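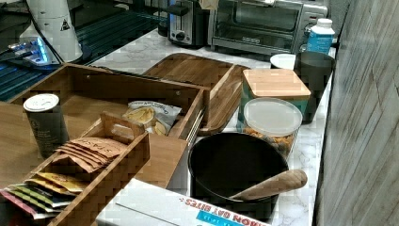

Haziq asked before we had even sat down: why can't the robot just look at the snack and grab it, like I do? Great question! It took our club most of the fall to answer it, so let's dig in.

When you want a cracker, your eyes, brain and hand all work together so fast that you don't notice. A robot arm has to do each of those jobs as a separate step. In the Skurnotura Kitchen Challenge, student teams teach an arm to do small kitchen jobs. Our team is called Trellton, and we meet at the Pillai Learning Center. 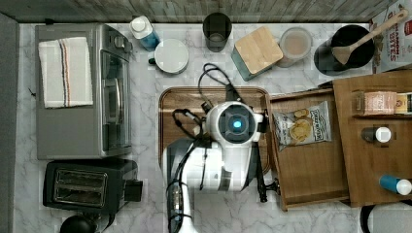 Step one is making a map. Before the arm goes anywhere, its program needs to know what is in the way. A counter with a toaster, a towel and an open drawer with a bag of chips in it is like an obstacle course! The program marks off places the arm must stay out of, and then it plans a path through the space that's left.

Step two is reaching. The arm has joints, a bit like your shoulder, elbow and wrist. Try this: touch your nose with your elbow held high, then with your elbow down low. Same nose, two different ways to get there! The program has to choose one.

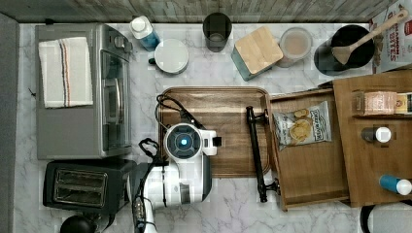

The arm reaches over the serving tray.

Step three is the grip, and this is the part our club argues over the most. Squeeze too hard and you get crumbs. Squeeze too softly and the snack slips away. Fikri Mandagi, our coach, had us practice on each other's erasers with chopsticks first. (It's harder than it sounds!) 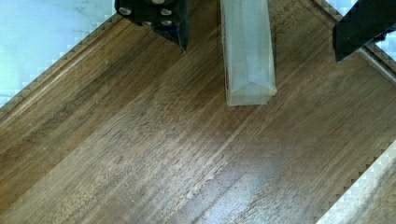 A two-finger gripper also has to line up. Both fingers need to be on opposite sides of the thing before they close, or one will bump it and push it away. In the challenge each try can last up to 90 seconds, so there's time to back up and line up again.

Want to try it at home? Put on a pair of oven mitts, close one eye and pick up a grape. Then have a friend give you directions while you keep both eyes shut. Now you're the robot and your friend is the program!

Our next club day is Sun 24 November. Bring your chopsticks.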